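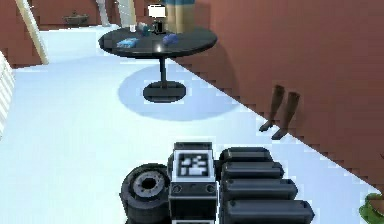 How to paint one dark wall without regretting it

I painted my first dark wall on a whim and then lived with the roller marks for two years. The second one, in the living room, went a lot better, and a couple of people have asked me to write down how I did it. So this is the long version, with all the fussy bits left in.

It's one wall, one color, done over a weekend. If you're doing a whole room, most of this still works, you'll just be more tired.

Picking the color

I went with a brick sort of red-brown from Tollell called Tanasarn. On the little paper chip it looked like dried mud, and on the wall it's gorgeous! Chips are close to useless for dark colors. Buy the sample pot, paint two coats on a big piece of white poster board, and tape it up where the paint is going to go. Then leave it alone for a few days and look at it at breakfast and again with the lamps on. Mine went nearly purple under the old bulb in the hallway, so I changed the bulb.

Pick the wall you see when you walk in, or the one behind the biggest piece of furniture. A wall with two doors and a window in it is mostly trim, and you'll spend your whole Saturday cutting in around it for very little color.

How much paint to buy

Measure the width and height of the wall in feet, multiply them, and take off anything big like a door. Mine came to 99 square feet. Then look on the can for the coverage and double what you need, since you're doing two coats. Get the good stuff if you can stand it. I spent $56 on the can and it covered far better than the bargain one I used the first time around.

What you need

The paint
Gray-tinted primer
A roller frame and a medium nap cover
An angled brush, the best one you can afford
A tray and a couple of liners
Painter's tape
Spackle, a putty knife and a fine sanding sponge
A drop cloth (canvas, please – plastic slides all over the place)
An old sock, for dust
A damp rag in your back pocket at all times

Getting the wall ready

Dull, I know. Dark paint shows every dent, though, and you will see that nail hole you skipped every single night from the couch.

Pull the furniture out and take the outlet covers off. Put the screws in a cup or tape them to the back of the cover (I lost one down a floor vent, and it's still there). Fill the holes, let the spackle dry, sand it flat, then turn off the overhead light and hold a flashlight against the wall so it shines sideways. Every bump will throw a shadow. Mark them lightly in pencil and go back over them.

Wipe the whole thing down with the sock over your hand, and then with a damp rag. Let it dry.

Tape the ceiling line, the baseboard and the corners. Press the edge down hard with the putty knife. My neighbor Malachy Tully taught me to run a thin line of the OLD wall color along the tape first and let that dry, so any paint that sneaks under the edge is the color that was already there. It's a great trick, and my corners look like I paid someone.

Prime it gray

White primer under a dark red means three or four coats before it stops looking streaky. Ask the paint desk to tint the primer gray. The guy at mine didn't even look up, they do it all the time. One coat, even, and don't worry that it looks like a parking garage for an afternoon.

Painting

Stir the can properly, right down to the bottom, for longer than you think. Dark colors settle.

Cut in along one side with the brush, a couple of inches wide, and then roll that section while the brushed part is still wet. Don't cut in the entire wall first and then go have lunch, which is exactly what I did with my first one. You get a darker border all the way around, like a picture mat.

Load the roller well, start a little way in from the edge, and work in strips from ceiling to floor, overlapping each strip with the one before. When a section is covered, go over it very lightly in one direction, top to bottom, and then leave it be. If you spot a drip on a part that's already getting tacky, leave that too. You can sand it tomorrow.

The first coat is going to look terrible. Blotchy, patchy, a bit like a rash. Go to bed. The second coat fixes it. 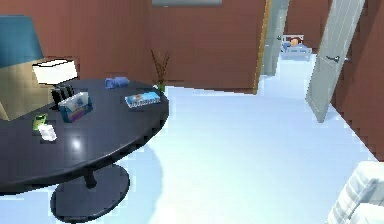

How soon can I put the furniture back?

Give it a full day after the last coat before you move anything back into the room, and leave a hand's width between the furniture and the wall for the next couple of weeks. Paint feels dry long before it's hard, and a chair back will leave a dent in it.

Taking the tape off

Pull it while the second coat is still a little soft, slowly, back on itself at an angle. If it's dried and the paint starts lifting with the tape, stop and run a sharp blade along the edge first.

Touch-ups

Matte dark paint marks if you so much as brush past it with a bag. I keep some leftover paint in a small jar with a tight lid, color name and date on the lid, and dab on a tiny bit with a makeup sponge. A brush leaves a shiny spot. For scuffs, try a barely damp cloth first and don't rub in circles.

I've got enough left in the can to do the inside of the hall closet, so that's next.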